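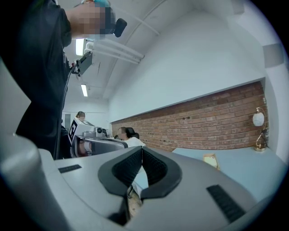

Call for participants: does a bedtime routine do anything?

Every few months another article tells us that a warm drink, a dim lamp and no screens after dinner will fix our sleep. Matos sells an herbal tea on that promise. We have read the leaflet in the box twice and still can't find where the promise comes from.

The Plornetti Sleep Group is looking for adults who sleep badly, or think they do, to help us check. We are based in Clornwood and we don't sell tea.

What you would do

For 13 nights you keep a paper diary. You write down when you went to bed, when you think you fell asleep, how often you woke up and how you felt at breakfast. It takes 5 minutes, less if you had a good night. Half the people in the study will follow a set bedtime routine, which we mail to you in a sealed envelope. The other half will do whatever they normally do, including falling asleep on the couch with the TV going. You don't get to pick your half, and please don't ask us to switch you. People always ask.

We know that sleep diaries are a shaky tool. People guess, and they guess worse at 3 a.m. We are using them anyway, partly to see how shaky they are, so a subset of you will also wear a wrist tracker. We don't fully trust the trackers either.

Who we want

Adults who live within driving distance of Clornwood and can come in once at the start and once at the end. You should be sleeping at home for the whole period. Shift workers are welcome in the diary part but can't be in the tracker part. If you have a newborn in the house, thank you for the thought, but no.

If you are already sure that routines work, you may apply. If you are sure they're nonsense, same answer. There is a question on the form about what you expect, and we would like a straight reply to it.

What you get

We pay $200 after the final visit, as long as at least ten of the diary nights are filled in. Blank nights are fine up to that point. Please don't make them up on the bus on the way over. We also send everyone the results, even if they are dull, and there is a fair chance they will be. Nothing here counts as treatment. If your sleep is making you ill, see a doctor and leave us out of it.

How to apply

We need 500 people and will close the list when we have them. Pick up a form at the front desk of the Roltuvden Building, or ask the desk to mail you one. Visits run through February, with evening slots until 8 p.m. Parking behind the building is free after 5, whatever the sign says.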